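Removance, les petites affaires : LISEZ-MOI

Dernière mise à jour : 31 décembre 2023

Bonjour et bienvenue dans le dossier ! Si vous êtes tombé ici par le dépôt principal, vous cherchez sans doute la partie cuisine ou la partie bureau, et elles sont dans leurs propres dossiers (avec leurs propres LISEZ-MOI, nettement plus sérieux que le mien). Ici on range des chouchous, des bracelets et des nœuds dans un plateau, sur un lit. J'adore cette partie du projet, je préfère le dire tout de suite, donc ça risque d'être un peu long.

Ce que contient le dossier

Le dossier rassemble 1 763 fichiers, répartis en 2 sous-dossiers : « plateau » pour les images et « notes » pour les petites fiches texte qui vont avec. Chaque fiche porte le même nom que son image, à l'extension près. J'ai hésité longtemps à tout mettre dans un seul grand tableau, et puis j'ai gardé les fiches séparées parce que je les relis une par une en buvant mon thé et que c'est quand même plus agréable comme ça.

L'activité elle-même est toute simple. On a un plateau peu profond, à fond blanc, avec un rebord habillé de rayures. On a un tas d'accessoires de fille coquette : des bracelets de perles, du tissu léopard, un nœud rouge brillant, des choses douces en bleu pâle. Et on met les uns dans l'autre, ou on les ressort, selon l'humeur du jour et la consigne notée dans la fiche.
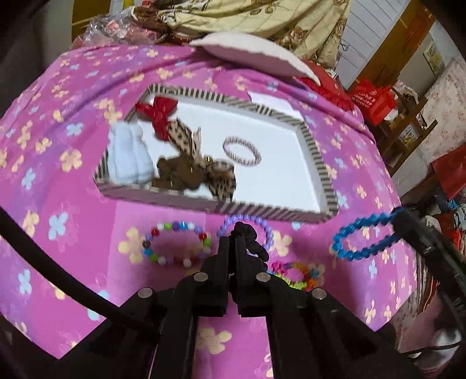

Côté rangement, ma règle de départ était de regrouper le tissu d'un côté et les perles de l'autre. Sur le papier c'est parfait. Dans la vraie vie, un bracelet glisse sous un chouchou, on le retrouve trois manipulations plus tard, et voilà une fiche à corriger ! J'ai donc fini par accepter le désordre partiel : un plateau peut être noté « en cours » tant qu'il reste quelque chose sur le drap, même si l'intérieur est déjà bien joli.

Le vocabulaire des fiches

Je me suis fixé 5 familles d'objets, et je m'y tiens (presque) :

bracelet : tout ce qui est en perles et qui fait un rond, petit ou gros. Les grosses perles multicolores et les petites perles nacrées vont dans la même famille, la couleur se note à part.

tissu : chouchous, bandes, boucles, pochons. Le léopard est ici, évidemment. Attention, selon la façon dont il est posé, un même morceau de léopard ressemble à un chouchou, à une pochette ou à un foulard, alors j'écris « tissu léopard » quand j'ai un doute et je passe au suivant.

nœud : les nœuds et rubans qu'on reconnaît à leurs boucles. S'ils sont posés contre autre chose, on les note quand même séparément.

doux : les articles moelleux. Le mot n'est pas très scientifique, mais tout le monde comprend.

divers : les figurines, les breloques, les perles isolées et ce qui n'entre nulle part. C'est la famille la plus drôle à relire.

Pour les couleurs, j'écris ce que je vois à l'écran. Le fond du lit, par exemple, passe du rose au violet ou au magenta selon les images, alors qu'on parle toujours du même lit fleuri. Je n'ai rien harmonisé. Si vous avez besoin d'une couleur stable pour vos essais, prenez plutôt le blanc du fond du plateau, ça marche bien mieux que les fleurs.

Comment je remplis une fiche

Première ligne, l'état du plateau : vide, en cours ou rangé. Deuxième ligne, ce qui est dedans. Troisième ligne, ce qui est resté dehors, avec un repère du genre « devant », « à droite » ou « contre le rebord ». Les repères se prennent depuis l'endroit où l'on se tient, pas depuis la tête du lit ! J'avais commencé avec la tête du lit en octobre et j'ai dû reprendre toute une série, je n'en suis pas encore remise.

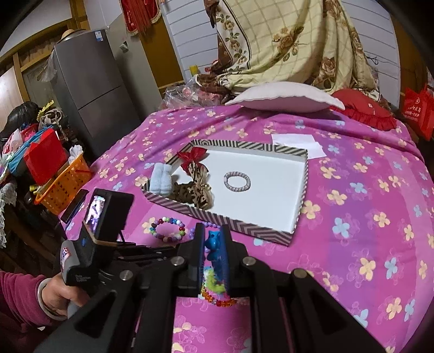
Les perles demandent un peu de patience. Un bracelet posé à plat se note facilement, mais un bracelet suspendu change de forme et devient une sorte de goutte, et si un petit machin pelucheux s'y accroche on ne sait plus très bien où finit l'un et où commence l'autre. Dans ce cas je mets les deux objets sur la même ligne avec un signe plus entre les deux. Ce n'est pas élégant, mais ça se cherche bien dans un éditeur de texte.

Ce qui manque ou qui cloche

Les objets transparents sont mal servis, il faudra que je m'y remette. Quelques fiches disent encore « élastique » au lieu de « tissu », reste d'une vieille version de ma liste. Et les motifs sur motifs (perles pastel sur fleurs pastel, quelle idée) donnent des images où je dois moi-même plisser les yeux. Je les ai gardées, elles sont marquées « difficile » dans la fiche.

Il y a aussi la question du rebord. Quand un article repose dessus, à moitié dedans et à moitié dehors, je le compte comme étant dedans. C'est discutable ! Chez Dokness, où l'on relit nos fiches, on préférerait une catégorie « à cheval », et je crois que je vais finir par céder pour la prochaine version.

Les dossiers voisins

Iltico, c'est la partie cuisine : couverts, bocaux, torchons. Chiriac, c'est le bureau, avec ses trombones et ses carnets. Les familles d'objets n'y sont pas les mêmes, donc ne mélangez pas les fiches sans relire les trois listes avant (j'ai essayé, « divers » a tout avalé).

Pour vous en servir

Copiez les 2 sous-dossiers ensemble et gardez les noms tels quels, accents compris. Si vous corrigez une fiche, ajoutez une ligne à la fin avec ce que vous avez changé, je reporte le tout à la main dans la version suivante. Et si vous trouvez un meilleur mot que « doux », écrivez-moi, je suis preneuse.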